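Before you begin, please have your patient number and the reminder card near you. The steps are the same for the first visit and for later visits.

### 3.2 Booking a check-up in the Drelarano patient portal

1. Open the portal and choose **My visits**.
2. Type your patient number. It has four digits, for example 1128.
3. Select the clinic. Patients of the Drarden clinic must also select a floor.
4. Choose **Check-up and cleaning**. The length is set to 30 minutes and you cannot change it here.

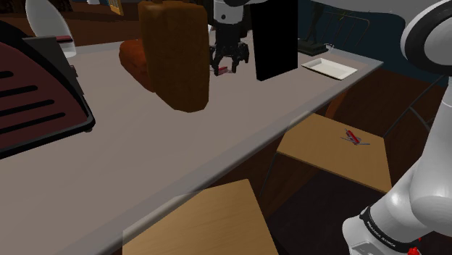

*Fig. 5. Table with two light-wood chairs*

5. Pick a free time and press **Hold**. The time is now kept for you, but it is not yet booked.
6. Fill in the health questions. If you take blood thinners, write the name of the medicine and the dose.
7. Press **Confirm**. You receive a message with your booking code.

**Note:** For a child, the parent must log in with the parent's own number and then add the child under **Family**.

**Caution:** Do not use the portal if you have a swollen face, strong bleeding or a broken jaw. Call the clinic, or the emergency number if you have difficulty to breathe. 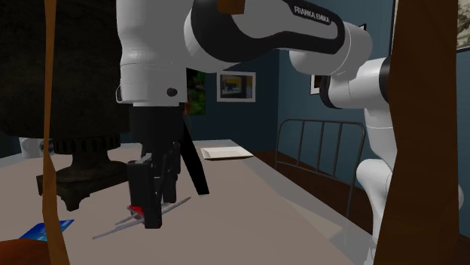

Patient Services Department, Benska Dental Group

### 3.3 Changing or cancelling a visit

1. Open **My visits** and select the booking.
2. Press **Change** or **Cancel**.
3. If the portal shows message 64, the visit is too near and cannot be changed online. Please call extension 131 and ask for Aoife Brennan or Anežka Oravec.

**Note:** Braces appointments are not shown in this list. They are changed only at the reception desk.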